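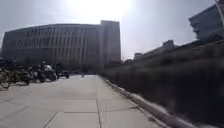 Divya Thomas wrote to me after the March page to say that her shopping trolley squeals like a piglet all the way along the pavement, and that cooking oil only kept it quiet for a day. Oh, I do sympathise! Cooking oil goes sticky and picks up every bit of grit going, so wipe it all off first with an old rag and a drop of washing-up liquid. Pick the hair and thread out from round the axle (tweezers are best, or a crochet hook if you have one), let everything dry overnight, then rub in a little candle wax - a plain white stub will do nicely. Spin each wheel for a minute or so to work it in. My own trolley has had this treatment every spring for years, and I still wheel it up to Holroyd for the potatoes.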